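Teaching the arm to open things, part two

19 August 2026

I said in March that I would write up the cabinet work once I had enough of it to say something useful. I now have 300 recorded demonstrations, all done by me with a hand controller, all in simulation. I've called the project Molefe, for want of anything better, and the recording tool is still Trenon, which I wrote last year and have patched many times since.

The idea is simple enough. I drive the arm, the software stores what the arm did and what its cameras saw, and a policy is trained on the result. If I drive badly, it learns to drive badly. Most of what follows is about driving badly.

Working from the wrist view

For the first batch I kept the wrist camera full screen, on the grounds that I ought to see what the policy would see. It is a hard way to work. Close to the cabinet you get a lot of wood grain and not much else, and it is difficult to judge how far off the handle is.

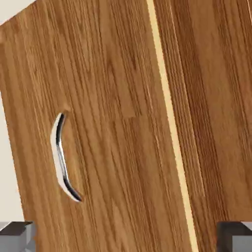 Wrist view, fingers apart, handle still out ahead of them.

The handles cause trouble of their own. They are curved and shiny, and the bright side stands out well against the brown, but the dark reflection along the inner edge is easy to mistake for the gap behind the bar. I went in too shallow on a good many early attempts, closed the gripper and pulled away with nothing in it. Those went in the bin.

The tilt matters as well. When the wrist is rolled, straight edges run diagonally across the screen, and pushing the stick left no longer moves things left as you see them. Trenon has a setting that maps the controls to the camera instead of the base. I had it switched off for the first 114 recordings because I had forgotten it was there. With it on I was quicker, and the paths came out much smoother.

Adding the side view

After that I put a second window next to the first, with a fixed camera looking at the arm and the cabinet from one side. I use the side view to bring the arm in and the wrist view for the last bit. My eyes go back and forth a lot and it's tiring, so I stop after each set of 9 and save.

The side view also showed me things I had been missing. From the wrist I often thought I was lined up with a handle when I was at the wrong height altogether. There are two drawers, one above the other, each with its own handle, and it is quite possible to arrive neatly in between. From the side you can tell at once that the fingertips are at the edge of a drawer front and well away from either bar.

I did wonder whether to keep any recordings like that. A drawer can be opened by its edge if there is enough of a lip, and people do it in kitchens all the time. In the end I decided on handles only, as mixing the two ways of opening seemed likely to confuse a small model. I may go back to edges later under a separate label.

What I did keep is a set of recoveries. In these I start from a poor position on purpose, back off, come round to the handle and carry on. They are dull to record. You have to resist starting too near to the right answer.

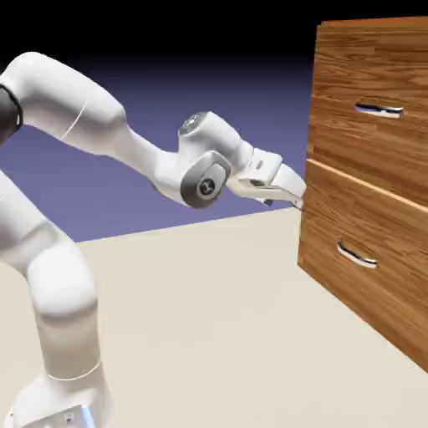 Settings I've ended up with

Controls mapped to the wrist camera, speed at a third of the maximum, gripper on a toggle so I don't have to hold the trigger down. Both views saved with every recording, even if I only looked at one of them. Start position changed by hand between sets.

I also trim the pause at the start, where I am finding the controller. Before I did this, the trained arm used to sit still for 2 seconds and then move, exactly as I had.

Next on the list is moving the recordings over to Greltel, the old desktop in the spare room, and training on the full set with the bad early ones left out. I'd like to compare that with a run on the side view alone. After that I'll start on a different cabinet, probably one with plainer handles.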